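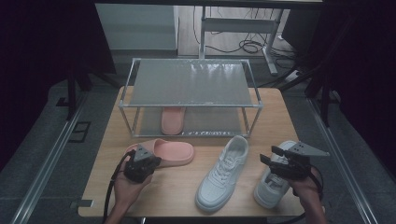 A two-tier shoe rack and a pair of pink slides on a wooden tabletop.

LODORORA TO OPEN ITS FIRST REPAIR AND RE-WEAR SHOP IN JEVASHOLM

Family footwear seller Lodorora is delighted to announce that its first repair and re-wear shop will open its doors in Jevasholm this August, bringing mending, cleaning and good second-hand shoes together under one roof on the old harbour street.

The new shop, which has been a long time in the planning (and rather longer in the painting), will take in shoes of every sort from local households, put them right where they can be put right, and offer them for sale again at prices that suit an ordinary family purse. Customers who would sooner keep their own shoes are every bit as welcome, and can leave them at the mending counter for new heels, fresh stitching or simply a thorough clean.
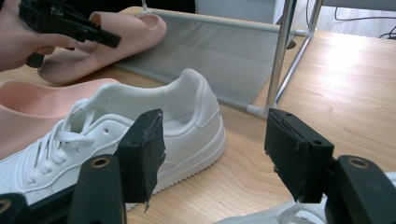
JEVASHOLM, August – Lodorora has today confirmed the opening of its repair and re-wear shop, following a winter trial at its main store in which townspeople brought in 1,816 pairs of shoes and boots for mending or passing on. It was a far bigger response than anyone at the company had dared to hope for, and it settled the question of whether Jevasholm wanted a shop of this kind.

"We have sold shoes in this town for 40 years, and in all that time people have been asking us whether an old favourite might be saved," said a spokesperson for Lodorora. "Quite often the answer was yes, but we had neither the bench nor the hands to do it properly. Now we have both, and we could not be happier about it. Do come in and say hello, even if your shoes are in perfect health!"

The mending benches will be run by Flullier, the well-liked local repair workshop, whose menders are moving across from their present rooms behind the market. Flullier will carry on looking after bags, belts and satchels too, and anyone holding one of its paper tickets can collect from the new address with the same ticket.

Upstairs, a bright room overlooking the water will be home to Samir, an evening class in simple shoe care. Beginners will learn how to clean canvas, feed leather, replace an insole and sew up a split seam before it grows. There will be 200 free places in the first season, and a kettle will be kept on for those who like to linger.

Children's shoes have been given a corner of their own, as they are so often outgrown long before they are worn out. Families may bring in a pair in good order and take home the next size up for a small charge, and school shoes will be set aside through the summer so that there is a decent choice when term begins.

The shop will open at 9am, with the first 600 visitors each receiving a tin of polish and a soft cloth.

Notes to editors

Lodorora sells everyday footwear for adults and children. Flullier repairs shoes and leather goods. Class places for Samir can be booked at the shop counter from opening day. Press visits are welcome before opening hours by arrangement with the Lodorora press desk.

ENDS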